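Reading time: 2 minutes

How Does a Robot Learn to Pick Up an Orange?

Have you ever watched a baby try to pick up a piece of fruit? There is a lot of patting and dropping, and quite a bit of rolling under the table! Robots have the same trouble, and on September 2, 2026, the workshop at Hetthorpe opened its doors so that children could come and find out why.

The very first thing our visitors learned was that a robot's hand is usually called a gripper. A gripper doesn't need a thumb and four fingers like yours. Many have just two fingers that squeeze together, a bit like kitchen tongs, and you would be surprised how much a pair of tongs can do (once somebody has taught it how). 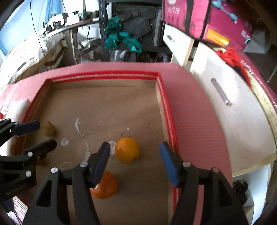
Now, teaching is the slow part, and it is also the part we like best. You can't just tell a robot "be gentle" and hope it understands. So a person holds a gripper in their own hand and does the job while a camera watches. Then they do it again, and again, and again, with the fruit in new places each time. Later on, a computer studies all those tries and works out what a good grab looks like. Our computer at Hetthorpe is named Fova, and Fova has a great deal of homework.

Why fruit, you might ask? Well, think about how different fruits feel. An orange is round and likes to roll away. A cherry tomato is tiny and will squish if you are rough with it. A plum has smooth, slippery skin. If you can pick up all of those without making a mess, you are doing very well, whether you are a robot or a person!
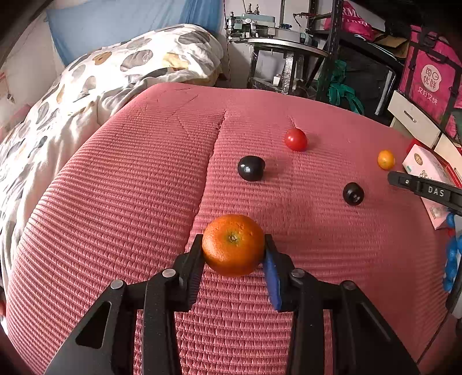 Gently does it! The two fingers close around a mandarin, one from each side.

Would you like to try it at home? Ask a grown-up for some kitchen tongs and a few pieces of fruit, and put a towel on the table so nothing rolls off. Move each piece into a bowl as softly as you can. After that, close your eyes and try again. It's much harder, isn't it? Your eyes were helping your hand all along, and a robot needs its camera in just the same way.

We'll have the doors open again in October, for ages 9 and under, and you are very welcome to bring your own tongs.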